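I went to the Virow open afternoon in October mostly to argue with Libor Šimek, who had told me laundry folding was "nearly there". I've been hearing nearly there for 14 years.

It was one big grey room with a concrete floor, desks, robots on wheeled bases along one side, and a table with a cloth on it. The folding was at the table.

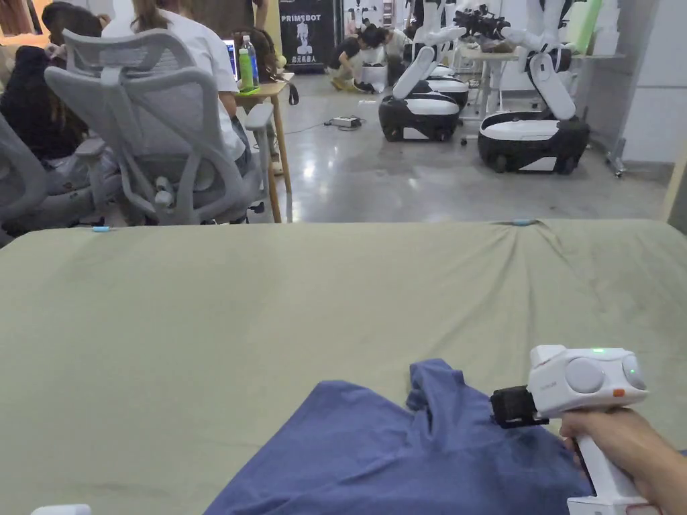 The person does the work. You hold a white gripper by its handle, pinch a bit of the shirt, move it, let go, and the thing records what your hand did. Libor says they want 885 of these before they train anything worth showing. I asked what happens with a shirt that isn't blue. He said that was a fair question, then went off to find the kettle.

Things I wrote down on my phone:

- The gripper has two fingers. I have ten and still can't do a fitted sheet.
- Libor quoted me 260 hours of recordings so far. I'd like to know how many are any good. 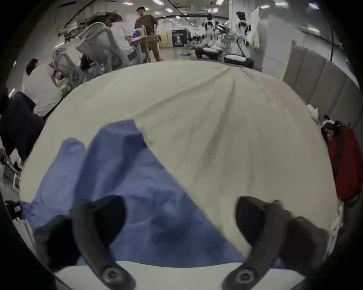

- Their software is called Plakska and the folding project is Gistov. Neither name told me anything.
- I asked to see a robot fold a shirt by itself. "Next visit."

To be fair to them, I had a go and it was harder than it looked. My sense of where the tips were was way off, and cloth doesn't hold still for anyone. I can see why they'd want a person's hands in on it first. I just don't see how you get from there to a machine in my laundry for less than the price of my car.
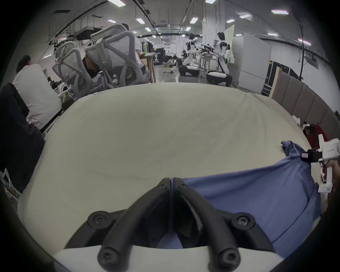
*Photo: Virow open day*

Yap, their newsletter, says home trials are 24 months off. I've put a note in my calendar and I'm keeping the ironing board.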